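The case against the sorting bin

October 4, 2021

The woman who runs the clothing room at Plaronham has a low opinion of storage advice, which is awkward, as she is regularly asked to give it. She has agreed to talk to me on the condition that I don't call her an organiser.

"I fold things and put them on shelves," she says. "People want it to be a philosophy. They've watched a program and they've bought 83 dollars' worth of tubs, and they come in and ask me which colour is for socks."

I came in as one of those people, more or less. My front hall in Humarcombe has a system, borrowed from a blog, in which every kind of headgear gets its own colour of bin. I ask what she makes of it.

"How long has it lasted?"

Since December, I tell her, and she waits until I admit that the toques have moved in with the ball caps. 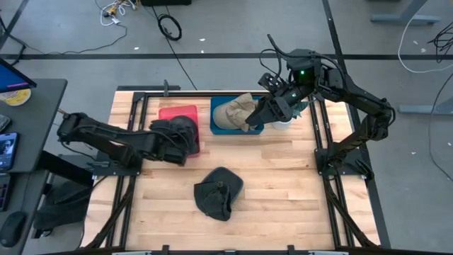 Her objection is to the idea that the bin does the work. Plaronham tried colours once, under a scheme named Jimus that came with a 17-page guide. "Red was this, blue was that. Fine, if everybody reads the guide. Then someone's in a hurry and drops a cap across the top of whichever one is closest, and now you've got a cap on a bin. Is that sorted? The guide had no opinion."

She doesn't think caps should be stacked, either, whatever the guides say about saving room. A structured crown can take it, in her view. A soft one will crumple whatever you do, and she would sooner it crumpled by itself in an open bin where she can see it.

I put it to her that some people find the colours helpful. The Gautam method, which has its followers around here, claims you'll get back 100 hours a year.

"Hours of what? Looking for a hat?" She shakes her head. "I'd like to see who timed that."

What she will defend is a clear table. Anything that comes in gets put down on it before it goes near a shelf, and she goes over it with her hands: seams first, then buttons, then the inside of the collar. Dark knits take longest. She says she misses things on charcoal that she'd spot straight away on beige, and she doesn't trust anybody who claims otherwise.

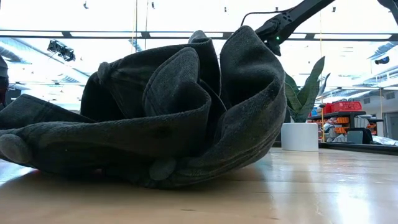

Dark grey, ribbed and still to be folded, with the plant at the back of the table.

The room handled 284 pieces last month. I ask whether she has a favourite fold for the heavy ones and get the look I was warned about.

"In half. Then in half again, if it'll go."

And my front hall? She thinks it over for longer than I expect. Keep the bins, she says, I've already paid for them. But she'd take the labels off, and she wouldn't buy a fourth.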